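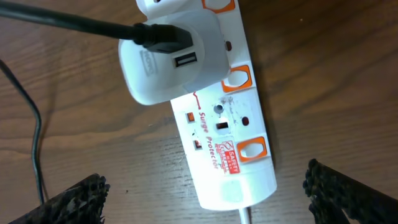

The white power strip with the orange sockets, on the big table.

I spent most of an afternoon in March sorting out the drawer where we keep chargers, adapters and memory cards. It had gotten to the point where it would only open halfway. I dumped everything into a box, carried the box to the table and went through it one piece at a time.

The cables took the longest. I kept 14 and put 18 in a bag for Merle Ruddock, who takes them to the electronics drop-off in Privstead. Anything with a bent plug went in the bag without a second look. The power strip stays. It has smudges on the face that I still need to wipe off, and the adapter on it is bulky enough to hang over the side, so I'm keeping that one at the end where it doesn't crowd anything.

Memory cards were next. I had nearly 90 files on the old ones that I wanted, mostly from the trip to Magesa, and I copied those to the laptop before I did anything else. Malathi had asked for the lake pictures twice already. The cards now live in a small tin with a paper label inside the lid, and the tin goes at the front of the drawer.

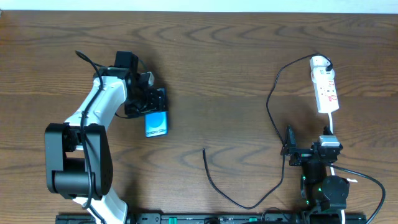
Do you erase an old memory card before you put it away?
I wait until the files are in two places, then format the card in the camera and mark it as blank.

Next up is the shelf in the hall, which has 10 years of manuals on it. Idrisa wants the one for the sewing machine, so I'll start there.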